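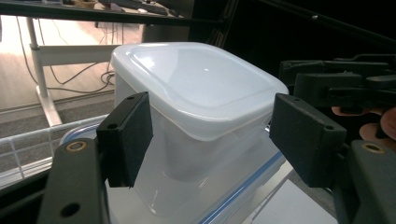 手持ちグリッパーで保存容器をつかむ作業

ホーム　研究紹介　募集　アクセス　お問い合わせ

カテゴリ：参加者募集／安全・不具合調査

2018年4月7日　Beltlow 把持評価チーム

「つかめたはず」が落ちる。把持ミス再現調査に参加してくださる方を募集します

Beltlowの把持評価チームでは、片付け作業ロボット「Altar」の不具合調査に協力してくださる方を22名募集します。手持ちグリッパーを使って、容器やかごなど身のまわりの品をつかみ、持ち上げ、置く。お願いしたいのはその繰り返しです。ロボットの経験はいりません。むしろ初めての方の手の動きをぜひ見せていただきたく、触ったことがない方の応募を大歓迎します！

きっかけは2月に起きた把持ミスでした。

Altarが棚からふた付きの容器を持ち上げ、隣の台へ移す途中で、容器が指の間からすべり落ちました。中身は水です。床が濡れただけなら拭けば済むのですが、困ったのはその後でした。制御側の記録では、落ちた後もしばらく「把持中」のままになっていたのです。腕は容器を持っているつもりで台の上まで進み、何もない指を開き、律儀に「完了」を返して次の動作に入りました。そのとき、落ちた容器を拾おうとした担当者が、柵の内側へ手を伸ばしかけていました。気づいた別の者が非常停止を押したので、けがはありません。それでも社内ではヒヤリハットではなく事故と同じ扱いにして、Altarの自動運転を止め、原因を調べています。

調べてみると、ひとつの故障では片付かない話でした。今のところ分かっているのは次のようなことです。

まず、指の内側に貼ってあるパッドがくたびれていました。同じ場所ばかり当たるので、端からほつれて、毛羽立ち、そのうち一部がめくれます。めくれたところが折り重なると、そこだけ厚くなり、物がなくても指が途中で止まります。把持の判定は指の開き幅とモーターの電流で見ていたため、この「途中で止まった」状態が、薄い物をつかんだ状態とよく似てしまいました。センサーが壊れていたわけではなく、読んだ値は合っていて、解釈のほうが間違っていたことになります。

もうひとつは、つかむ位置です。ふた付きの容器は、ふたのすぐ下を挟むとふたの縁が引っかかって安定するのですが、側面が下に向かって細くなっている形だと、少し低い位置を挟んだときに指が下へ逃げます。新しいパッドなら摩擦で持ちこたえてしまうので、これまでの試験では見えていませんでした。逆にふたそのものを挟むと、ふただけ外れて本体が残る。これも何度か起きています。

では、人はどうやって「あ、すべる」と気づいているのでしょうか。自分たちで手持ちグリッパーを握ってみると、落とす前に手首をほんの少し起こしたり、握り直したりしているんですね。やっている本人はほとんど意識していません。チームの中で並べて見比べたら人によって癖がまるで違って、これがもう本当に面白くて、予定の時間をだいぶ過ぎるまで続けてしまいました。ただ、私たちはもう慣れすぎています。失敗しそうな持ち方を無意識に避けてしまうので、肝心の失敗が集まりません。そこで今回の募集です。

■ お願いしたいこと

当日は、二人一組で白い台を使って作業します。片方の方が手持ちグリッパーで物をつかみ、もう片方の方が進み具合を見て、「今すべった」「今つかみ直した」と声に出して記録係に伝えます。途中で役を交代します。つかむ物は、ふた付きの保存容器、透明の収納箱、ワイヤーのかごなど。割れ物や刃物は使いません。容器に水を入れるのは後半だけで、量も少しです。

手持ちグリッパーは試作品「Pîrvu」を使います。引き金のような部分を握ると指が閉じるつくりで、ばねは弱めに調整してあります。右利き、左利き、どちらの方も参加できます。握力に自信のない方も心配いりません。途中で手が疲れたら、いつでも休んでください。休憩の回数に決まりはありません。

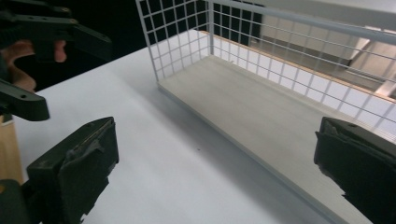
パッドは新品のもの、使い込んだもの、わざと一部をはがしたものを混ぜて用意します。どれに当たるかは選べませんし、作業の前にはお伝えしません。つかみにくいと感じたら、それは大事な情報です。うまく持とうと頑張りすぎず、普段どおりの力加減で試してください。落としても構いません。落とした回で何が起きていたかを知るための調査ですから、遠慮なく落としてください！

ただし、落とした物を拾うのは記録係です。参加者の方は手を出さず、グリッパーを開いたまま台に置いて、「落ちました」と言ってください。2月の件で一番反省しているのが、この「つい拾いに行く」動きを手順で止められていなかった点でした。今回の作業場では自動で動く腕は一切動かしませんが、それでも同じ手順で行います。

■ 安全について

作業前に、グリッパーの指の間に自分の指を入れないこと、もう一人の方の手元に指先を向けて閉じないことを説明します。引き金まわりには髪やひもが入り込むすき間があるので、長い髪は束ね、ひも付きの名札や長い首飾りは外していただきます。袖の広い服は避けてください。指輪はできれば外してお越しください。

パッドのほつれた繊維が手に触れることがあります。接着剤に弱い方、皮膚がかぶれやすい方は薄手の手袋を用意していますので、申し込みのときに書いておいてください。床に水がこぼれた場合は、拭き終わるまで作業を止めます。

気分が悪くなった、痛い、怖いと感じた、どの場合も理由を言わずに中止できます。途中でやめても謝礼は全額お渡しします。

■ 募集の内容

人数：22名（お一人での応募も可。組み合わせはこちらで決めます）
対象：成人の方。手や手首を治療中の方は今回はご遠慮ください
時間：平日夜の部は19時開始。休日昼の部もあります
所要：作業は約40分。ほかに説明と着替え、終わった後の聞き取りの時間をいただきます
謝礼：1回につき3000円（交通費は別にお支払いします）
参加回数：お一人二回まで
服装：動きやすい服、かかとのある靴
場所：Beltlow 評価室（参加が決まった方に道順をお送りします）

参加が決まった方には、空いている日を伺って日程を決めます。昼の部は先に埋まりそうなので、夜でもよい方はその旨を書いていただけると助かります。

■ 記録と個人情報

作業中は、グリッパーに付けたカメラと、台の側に置いたカメラで手元を撮影します。顔は撮りません。音声は「落ちました」などの掛け声の時刻を合わせるために録りますが、時刻を書き出した後に消去します。映像には参加者の指や手の甲が映ります。気になる方には手袋をお貸しします。

集めた記録は、Altarの把持判定を作り直すことと、パッド交換の目安を決めることに使います。判定の部分は共同で開発しているTruvelの担当者も見ますが、お名前や連絡先は渡しません。結果がまとまったら、どんな落とし方が多かったか、何を直したかを参加者の方全員にお送りします。格好の悪い結果も含めてお知らせするつもりです。

■ 記録係も探しています

つかむ側ではなく、記録のほうに興味がある方もぜひ声をかけてください。こちらは数日続けて来られる方にお願いしたい仕事です。映像を見ながら「接触」「持ち上げ」「すべり」「落下」の時刻に印を付けていきます。地味な作業ですが、同じ場面を何度も戻して見ていると、落ちるよりずっと前に容器がわずかに傾いているのが見えてきて、チームではこの印付けの取り合いになっています。表計算ソフトで文字と数字が打てれば十分です。条件は別にご案内します。

■ よくいただくご質問

・ロボットは見られますか。
Altarは停止中ですが、希望される方には終了後に止まった状態でお見せします。パッドの貼り替えも、時間が合えばそばでご覧いただけます。

・不器用なのですが大丈夫でしょうか。
ぜひ来てください。いま足りないのは、うまくいかなかった回の記録です。

・容器を壊したら弁償ですか。
いいえ。使う物はすべてこちらで用意した消耗品の扱いで、グリッパーが壊れた場合も同じです。壊れ方を見たいので、割れた部品はそのままにして声をかけてください。

・友人と組にしてもらえますか。
できます。二人とも応募のうえ、それぞれ相手のお名前を書いてください。ただ、親しい方同士だと声掛けが省略されがちなので、「すべった」と思ったら必ず口に出してくださいね。

■ 応募方法

上部メニューの「お問い合わせ」から、件名を「把持ミス再現調査」として、お名前、連絡先、利き手、参加できる曜日と時間帯、手袋の要不要をお送りください。記録係を希望される方は「記録係希望」と書き添えてください。定員になり次第、このページで受付終了をお知らせします。

皆さんの遠慮のない落としっぷりを、チーム一同楽しみにしています！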